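Running a Simulated Two-Arm Demo for an Open Day

Setup notes from the Bodumitz open day, revised after the second session

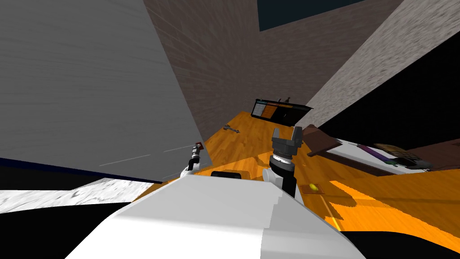
These notes cover how to prepare and run a live teleoperation demo in simulation for visitors who walk in and stay a few minutes. They assume you already have a two-arm robot model loading without errors and at least one operator who can complete a pick and place. The procedure was written for our Akolgo workstation and the Telldale scene package. Other simulators will need different menu names but the order of steps should hold.

What you need

One workstation for the simulator and a second, slower machine for the visitor display. Do not run both from the same graphics card. We tried this at the Lulville site in November and the control loop dropped frames whenever the projector was on.

Two hand controllers, charged, plus a wired spare. A foot pedal is optional – useful if the operator also has to talk.

A scene file with a floor area clear enough for the robot base to turn, and a table within reach of both arms.

Step 1. Choose and trim the scene

Telldale ships with 166 furnished rooms. Most are too heavy for a demo that has to restart quickly. Filter by load time and discard anything over 28 seconds. From what is left, pick a room with strong contrast between the floor and the objects. Visitors stand several feet from the screen and will lose a small gray tool on a gray carpet.

Open the scene in the editor and delete decorative objects the arms can reach but that are not part of the task. Leave the ones on far walls. They cost little and help people judge depth.

Step 2. Set the start pose

Load the robot, move the base to the start position and raise both grippers into the head camera view. Open the fingers fully. Save this pose under a short name, then assign it to a single key. You will press that key more than anything else during the day.

Check that the start pose does not place a wrist inside the table collision volume. The solver will push it out on the first tick, and the arm jumps. In our first session this happened on every third reset until we moved the base back.

Step 3. Check the camera mount

The head camera inherits its orientation from the neck link. If the neck link has any leftover roll, the view comes up tilted and the floor runs diagonally across the screen. Operators adapt to this within a minute or so. Visitors do not.

To correct it, pause physics, select the neck link, and read the roll value. Set it to zero, save, and reload. If the value comes back, it is being written by the pose file from Step 2. Edit it there as well.

Step 4. Place the task objects

Use few objects. Physics cost rises quickly once contacts stack up, and a tray with several items on it is already a fair load. Set friction on small round objects higher than the default or they will roll away at the first touch. We use a rolling friction multiplier of 18, found by trial. Long thin objects can stay at the default.

Let the scene settle for a few seconds before you save it. Objects saved in mid-air will drop on each reset and may land differently.

Step 5. Tune the grippers

Limit closing force before visitors get a turn. With the stock limit, a hard squeeze drives the fingers through thin objects and the contact solver ejects the object across the room. Halving the limit was enough for us.

Scale controller motion so that a comfortable hand movement covers the full table. Keep rotation at one to one. Scaling rotation confuses first-time users more than any other setting.

Step 6. Run the session

Start with the operator driving. One pick and one place is sufficient. Hand over the right controller only, keep the left arm parked, and press the reset key before each new person.

Give one instruction at a time: reach, then close, then lift. If the visitor loses the gripper behind an object, ask them to pull back toward the body and start again.

Log every attempt. The log took 1,790 entries over our two sessions, resets included, and the file stayed small enough to open in a text editor.

Known problems

Shadows flicker on the floor near windows. Raise the shadow bias slightly. Jagged edges will remain at low resolution and can be ignored.

Controllers drift after a long idle period. Recalibrate by holding both level and pressing the reset key twice.

The visitor display lags behind the workstation – more so on wireless. Use a cable.

If the simulator crashes on reset, delete the cached contact file and reload. The saved pose is not affected.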